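Monthly inspection, two-arm tabletop cell, Indberg room
16 Feb 2018
Inspector: Kirsten Girard
Second reader: Gaétan Lachance

Marks used: OK, FIX, WATCH, NOT CHECKED. A line without a comment means I looked and had nothing to say. Last month's sheet was OK from top to bottom and I don't believe it, so I started over with a clean form.

1. Emergency stop, operator side — OK
Pressed during a slow move. Both arms stopped.

2. Emergency stop, wall side — FIX
Works, but you have to reach past a stool to get to it. The stool has been "temporary" on every sheet I could find. Move it and leave it moved.

3. Speed limit in teaching mode — OK
Read from the controller screen and compared with the cell sheet. I would like it tested with a stopwatch one day. The screen only tells you what the screen thinks.

4. Key switch and key log — FIX
Key present. Log has entry 347 followed by three lines with no initials. Lorne Friesen says those were his. Then he can sign them.

5. Arm base bolts, both arms — WATCH
Paint marks line up on the left arm. On the right arm one mark has been painted over with a second mark, so it proves nothing. Clean off both and re-mark after the next torque check.

6. Arm joints, left and right — OK
No play felt by hand with the brakes on. No unusual noise in the warm-up routine.

7. Hand, cabling and grip, left arm — FIX
Checked with the slim can and the pink cup, Fladora test routine.

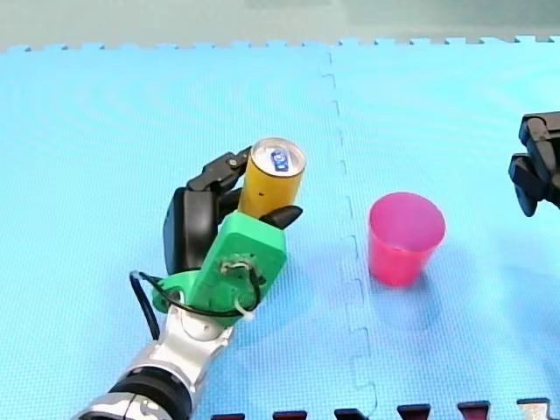
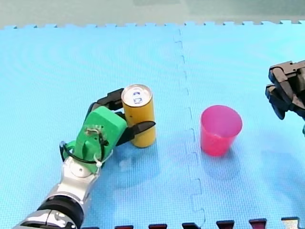
Cable routing on the left hand has been my complaint for three inspections. The cell sheet calls for the cable to lie close to the hand through the full wrist turn, and the standard answer is that it has been tied down. Zip ties are there, I grant that, but a tie holds the cable only where the tie is. The black cable still makes a loop out past the side of the green part before it comes back to the wrist, and a loop is what catches. Add a clip at the widest point of the loop, then run the wrist slowly to both ends of its travel and watch the cable the whole way. Don't pull it tight to make it look neat; the connector is the next thing to go.

7a. Printed palm, cracks — WATCH
No cracks found with a flashlight. The supplier, Skullton, rates the part for 600 hours. I have no record of when this one was fitted, so the rating is no use to me. Write the date on the next one in marker.

7b. Finger pins and screws — OK
Snug. One screw took a small turn. Annick Chan was present.

7c. Grip on a slim can — WATCH
The hand holds a can. I don't accept one held can as a grip test, and neither should the person who signs after me. Fifteen holds, same can, power cycled once in the middle, any slip written down. The cup gets its own line next month, as thin plastic is a different problem from metal and the grip setting should be proved on each.

8. Gripper, right arm — OK
Opens and closes. Jaws meet evenly. Parked clear of the cup during item 7, as the routine asks.

9. Floor mat — WATCH
Blue foam tiles, puzzle joints. Pētersons recommends them for dropped parts and I have no quarrel with that. My quarrel is with using a soft surface as a height reference. Foam gives, and the tiles can shift at the seam. Right now the cup position is close beside a seam. Either move the position to the middle of a tile or put a hard plate under the foam and teach the heights again. Press every joint flat before a run.

10. Mat border — OK
Red and gray teeth along the near side are seated. Nothing lifting.

11. Controller cabinet filter — FIX
Gray with dust. Replacement ordered in January according to the sheet. Not in the drawer, not in the cabinet, not in the box marked FILTERS.

12. Program backup — NOT CHECKED
The backup drive was locked up and Chrysanthi Petridis had the key at the other site. A file list was offered in its place. A file list is not a backup. Will restore one program from the drive in March and mark it then.

13. Posted instructions — FIX
Two versions on the wall, and they disagree on which arm is homed first. Take down the older one.

Result: cell may run at reduced speed with a person present. Full speed after items 4, 7 and 13 are closed and I have seen them closed. An e-mail saying "done" will be filed with the others.

Comment, G. Lachance: Agree on 7 and 9. On 5 I think you are being hard on the right arm, but I won't argue over a paint mark. Stool is in the hallway.

Comment, K. Girard: Seen. Item 2 stays open until it is still in the hallway next month.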